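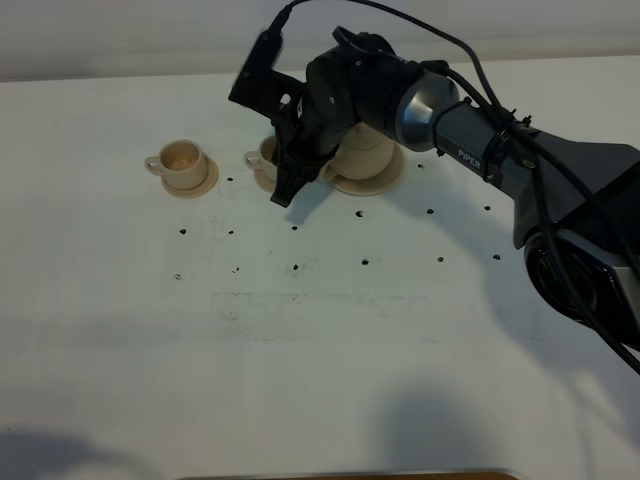
A saucer is only there to catch the drips, one respondent from Zitmont wrote in the margin of our form, and if the coffee is poured right you could throw the whole stack of them out. I've thought about that note a lot while writing this section. It came stapled to a sketch of the writer's own coffee table, and in the sketch every cup had a saucer under it.

Figure 2. Three matching cup-and-saucer sets in a loose row on a white tabletop. The handle of the leftmost cup points left.

4.2 How people lay out cups and saucers

So, what do people do with saucers when they lay out coffee for guests? We had 926 sketches to work from, collected in Irnunier and Zitmont, and I went through every one of them at my own kitchen table (with a mug, I'll admit, and no saucer at all). I left out 80 that were too faint to read or showed only a pot and a plate of cake. The cakes were lovely, but they belong in Section 5.

The loose row was by far the most familiar layout to me as I turned the pages. By a loose row I mean what you see in Figure 2: the sets stand more or less side by side, and you'd never need a ruler to explain where they are. Straight rows do turn up, mostly in sketches of buffets and church halls, where the cups often run right along one long side of the table. At home people seem happy with a bit of wobble. A few wrote little apologies next to theirs - "a bit crooked, sorry" - and I wish they hadn't felt they had to!

Handles were trickier. Our form asked people to draw the handle if they could, and plenty of them drew a small ear on the side of the circle and left it at that. I coded each handle by the side of the page it pointed to, then by the side it would be on for the person sitting down. Those are two separate codes, and mixing them up cost me most of October. If you look at the two left-hand cups in Figure 2, both handles point left as we look at them, and that's all I would write down for the first code. Whether it suits the guest depends on where the guest sits, so for the second code I'd need a chair, and a picture of cups alone doesn't give me one.

One more thing about handles before I move on. In the pilot, we used small cups with loop handles from Gevarer and asked people to lay them out just as they would at home. Several put the cup down first and then went back to turn it on its saucer, and I had no box on my sheet for turning. I added one for the main study. It's a narrow box and my handwriting in it is terrible.

Then there's the question of where the cup stands on its saucer. I'd assumed the middle, always, and the Gevarer saucers have a shallow ring that more or less decides it for you. But the flat saucers we bought from Võ have no ring, and on those the cup went wherever the hand let go of it. I counted a cup as centered if I could see rim all the way around it when I stood directly over the table. From the side or from an angle you get fooled very easily, and more of the saucer seems to stick out in one direction than in the other. For that reason I haven't used any angled views for this measure, Figure 2 included.

Color matching mattered more to people than I expected. With a set all in one light tan, like the one in the figure, there's nothing to sort and the question never comes up. Once we mixed in 2 odd saucers, though, people slowed right down. Some paired the odd saucers with the odd cups and put them at the far end of the row. Others spread them out - so that no guest would feel singled out, as one of them put it - and one person quietly slid both under the cake plate.

I don't want to lean too hard on any of this. A sketch is what someone remembers doing, or would like to think they do, and the pilot tables were set for guests who never came. Still, the sketches and the tables agree on the loose row, and I've used it as the starting layout for the pouring task in Section 4.3.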